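March 2025, training notebook

Back at it after a rubbish February! I only managed 56 miles in the whole month, what with the cold that wouldn't shift and then the half-term trip to Dudden (lovely, but all hills and ice cream, and I ran precisely once). For those of you sharing this notebook, yes, I know the plan said 101. Moving on.

Did the long one this morning, out to Ulen and back along the canal. Legs felt like porridge for the first two miles and then woke up somewhere near the lock. Kept it slow on purpose, chatting pace, although the only one I was chatting to was a very cross goose. Left calf grumbled a bit on the way home but it was fine on the stairs afterwards, so I'm leaving it alone and will look again tomorrow.

Trying the new Tokgöz socks (the thin ones). No blisters, a bit of rubbing at the little toe. Will give them another go on a shorter run before I decide. The old gels are horrid, by the way, so whoever wants the rest of the box can have it.

Food: porridge too late, only 20 minutes before setting off, and I could feel every spoonful. Must get up earlier!!

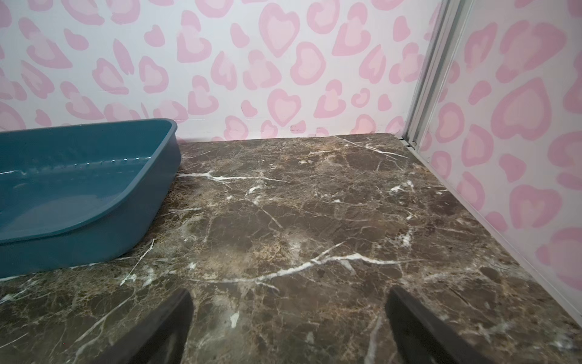

Next up is the Grorkden half, which is 28 days off, eek. Plan for this week is two easy runs, one lot of hill repeats if the calf behaves, and then the long one again with the last couple of miles a bit quicker. I'd love to come in under two hours but I'd settle for not walking up that awful hill by the church.

Still to do: new laces, find the other glove, ask whether anyone fancies sharing a lift to the start. I've got room for three if you don't mind sitting next to a car seat and a lot of crumbs.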